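Plerside Flower Share to Resume Deliveries in June

PLERSIDE, Wednesday, May 27, 2020 – Clestel, the neighborhood group behind the Plerside Flower Share, will restart its free deliveries to older residents in June. The service has been on hold since March. 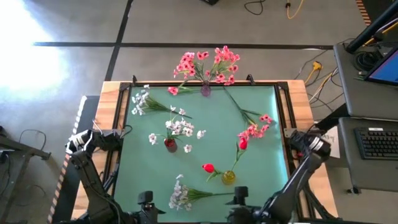
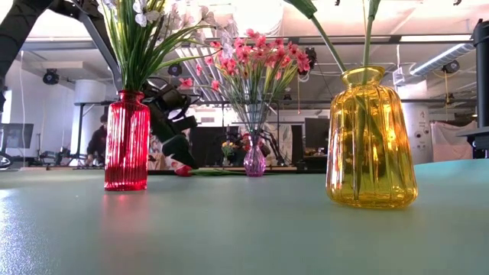
Flowers and colored vases on the worktables.

The program will begin with 400 households and add more as drivers sign up. Each household will receive one small arrangement every two weeks, left at the front door. Drivers will ring the bell and step back to the sidewalk. No signature is needed.

Clestel made 1,838 deliveries last year. Most went to people living alone in the streets north of the Tesfamariam Building, where the group has its office. A waiting list opened in April and now has 284 names on it. Those households will be served first.

Local garden supplier Zesovton is donating 2,000 vases for the restart. Residents may keep them or leave them outside for pickup on the next delivery day – empty and rinsed, please.

Anyone age 65 or older with a Plerside address can apply. Forms are available by mail or from the box outside the Tesfamariam Building, and family members may apply for a relative. People with pollen allergies can ask for a potted fern.

Drivers need a valid license and their own car. Gas costs will be repaid monthly.

Media contact: Clestel Press Office, Tesfamariam Building, Plerside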